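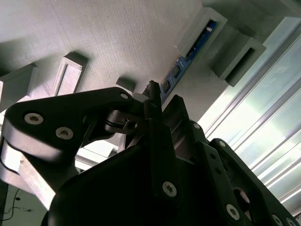
Grey printed brackets on a flat grey board, one of them holding a long, narrow blue circuit board.

Fleltico releases bracket set for mounting circuit boards on benches and walls

Fleltico has released Gemero, a set of printed brackets and blocks for mounting small circuit boards on a flat panel. The set goes on sale this October through the company's online store and through Ticona, its distributor for schools and repair shops.

Gemero is meant for people who build or fix electronics and have run out of bench. Boards are held by their edges in a raised rim, so the components stay visible and the connectors can be reached from the front. The parts can be mounted on a wall, on the back of a bench or under a shelf.

The full set has 46 pieces in 16 shapes. These include open rectangular frames, plain spacer blocks, slotted blocks and tall rimmed brackets for long, narrow boards such as LED drivers and sensor strips. All pieces are supplied in matte grey. Layer lines from printing can be seen on the rims of some parts and have been left unsanded to keep the price down.

Each piece fastens from behind with two screws, which are included. A paper drilling template comes in the box. Customers who already own a Lorkero panel can use its existing holes for every shape except the largest frame, which needs one new hole on the left side.

The first run is 500 sets. A second run of 700 is planned if orders from schools go ahead for the new term. Fleltico prints the parts in its own workshop and packs them by shape in paper bags, with the shape number stamped on each bag.

Replacement pieces will be sold singly. The company will also post the print files for the spacer blocks, so that customers with their own printers can make extra ones in whatever height they need. Files for the rimmed brackets will not be released at this stage, as the fit depends on the printer and a loose rim will let a board slide out.

Fleltico recommends that power be disconnected before a board is placed in or taken out of a bracket. The parts are not rated for outdoor use or for boards with mains voltage on exposed contacts, and they should be kept away from heaters and soldering irons.

Schools and repair shops can ask Ticona for a sample bag containing one piece of each shape. Sample bags are sent out every Thursday while stock lasts.

Orders and enquiries: Fleltico customer desk, weekdays from 9 a.m.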